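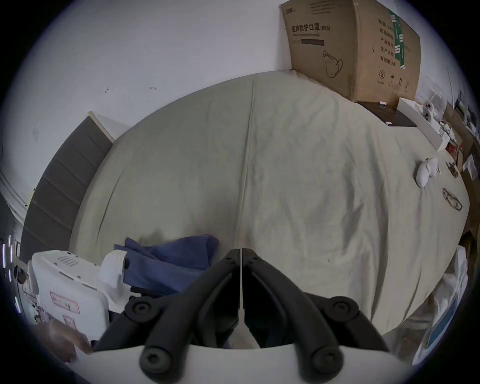 Mariann Lengyel: «La formación de los tutores de empresa es la parte más descuidada del aprendizaje profesional»

La responsable de programas formativos de Clukitz repasa la primera edición de Ilen, el itinerario de formación profesional que la entidad desarrolla junto con el centro Fülöp

El programa Ilen cerró en marzo su primera edición con 151 participantes matriculados, de los cuales 94 obtuvieron el certificado completo. La iniciativa, impulsada por Clukitz en colaboración con el centro de formación Fülöp, se dirige a personas adultas sin titulación posterior a la enseñanza obligatoria y combina clases presenciales por la tarde con un periodo de prácticas en empresas de la comarca.

Mariann Lengyel, responsable de programas formativos de Clukitz, recibe a esta publicación en la sede de la entidad para valorar los resultados y explicar los cambios previstos en la próxima convocatoria. La cifra de certificados, señala, debe leerse con prudencia. «Una parte de quienes no completaron el itinerario encontró empleo durante las prácticas y dejó pendiente el último módulo. Administrativamente figuran como abandono y así los hemos comunicado, aunque su situación es muy distinta de la de quien deja de asistir en la segunda semana», afirma.

El itinerario se estructura en 4 módulos: comunicación escrita en el puesto de trabajo, cálculo aplicado, herramientas digitales y una especialidad que el alumno elige al matricularse. El primero fue el que más ajustes requirió. El temario inicial preveía un repaso general de gramática, y los docentes de Fülöp solicitaron sustituirlo por textos de uso corriente, como partes de incidencias, correos a proveedores u hojas de pedido. «Tenían razón. Habíamos diseñado un módulo escolar para personas que guardaban un mal recuerdo de la escuela», reconoce Lengyel.

En las prácticas participaron 17 empresas, en su mayoría de pequeño tamaño. La coordinación de las estancias se realizó mediante Flirnlow, la plataforma de seguimiento que Clukitz utiliza también en otros programas y en la que alumno, docente y tutor de empresa anotan semanalmente las tareas realizadas. Según la responsable, el uso fue desigual. Algunos tutores cumplimentaron el registro con detalle y otros lo hicieron de una sola vez al término de la estancia, lo que restó utilidad a las reuniones de seguimiento.

Preguntada por las causas, Lengyel evita atribuirlas a la falta de interés. «A un encargado de taller le pedimos que enseñe, que evalúe y que documente, y le ofrecemos a cambio una sesión informativa de una hora. La formación de los tutores de empresa es la parte más descuidada del aprendizaje profesional, y en nuestra primera edición también lo fue», sostiene. La nueva convocatoria incorporará un curso previo para tutores, reconocido con un certificado propio, y reducirá los campos obligatorios del registro semanal.

Otro de los aspectos en revisión es el horario. Las clases comenzaban a las 18.30, una franja que resultó incompatible con los turnos de comercio y hostelería. Clukitz y Fülöp estudian abrir un grupo de mañana, siempre que se alcance el número mínimo de inscripciones, y permitir el cambio de grupo una vez iniciado el curso.

Respecto a la financiación, Lengyel confirma que la matrícula seguirá siendo gratuita y que se mantendrá la ayuda al transporte. No está resuelta, en cambio, la continuidad de la bolsa de material, que en la primera edición cubrió el equipo de protección exigido en varias especialidades. «Preferimos no anunciarla hasta tener la partida aprobada. Hay alumnos que organizan sus gastos en función de lo que publicamos», indica.

El plazo de inscripción se hará público en la página de Clukitz y en el tablón de la secretaría de Fülöp. Quienes tengan pendiente un módulo de la primera edición podrán cursarlo sin repetir la prueba de acceso, previa solicitud por escrito al centro.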